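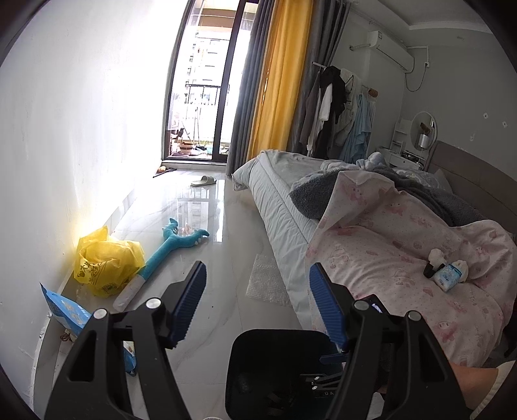 Quick one on the open black bin, Trarkeo calls it their "bedroom bin" but there's nothing bedroom about it. It's a bin. Black, no lid, rounded corners, smooth inside. Bought it in January, paid 34 with shipping, writing this with ten minutes before I have to leave so forgive the typos.

Why I got it: tile floor, glossy white, shows every single scrap. Snack bags, packaging, bits of thread, all of it ends up between the bed and the wall. Old bin had a swing lid and I was constantly pushing stuff at the lid and missing. Wanted something open I could just drop trash in while sitting on the edge of the bed.

The good. No lid, so no missing. Rounded corners are great, crumbs don't wedge in. My last one was a wicker thing and I never did get all the lint out of it. Wipes down with a damp cloth in no time. Also dark inside, so a few scraps at the bottom don't look like much. White bin would drive me crazy.

Light enough to carry one-handed room to room. I do the bedroom, then hall, then kitchen, dump it, done. Whole round takes me 4 minutes on a normal day. More if my nephew has been over.

Speaking of. He has one of those plush claw toys, teal with a little white handle, teeth on the end. Loves it. Uses it to pick up wrappers and feed the bin, which works with paper and not at all with plastic bags, they slide right out. Still, best cleaning help I've had. The wide open top is what makes it work, a lid would have killed the whole game.

The not so good. It's light, I said that already, but light also means it slides. On tile, when it's nearly empty, bump it with your foot and off it goes. I stuck 2 strips of Grotero grip tape underneath and that fixed most of it. Shouldn't have to buy tape for a new bin though.

Second thing, liners. No ring or clip or anything to hold a bag. Regular small bags fold over the top ok for a day then sag in. I stopped bothering, I just use it bare and empty it into the kitchen trash. Fine for dry stuff. Wouldn't do it with food.

Third, big plastic packaging. Crumpled bags puff back up and sit on top like you never squashed them. Any big yellow shopping bag or blue snack pack fills the whole thing by itself. I fold those flat now and take them out seperately. Not really the bin's fault, but if most of your trash is packaging go up a size.

Smell: had a plasticky smell the first couple days. Left it by the window, gone.

Scratches: a few on the outside from dragging it along the wall. You have to look for them.

Compared with the Clultik one my friend Jolanta has, hers is heavier and stays put, and it has a bag ring. Hers also cost more and has square corners that collect fluff. If I had carpet I'd still pick mine. On tile its closer than I'd like.

Would I buy again, yes, probably the larger one for the hall too. 4 stars, one off for the sliding. If they put rubber feet on it I'd give it 5.

Oh and the sticker on the bottom is a pain, use warm water and oil, don't scrape it. Ok gotta go.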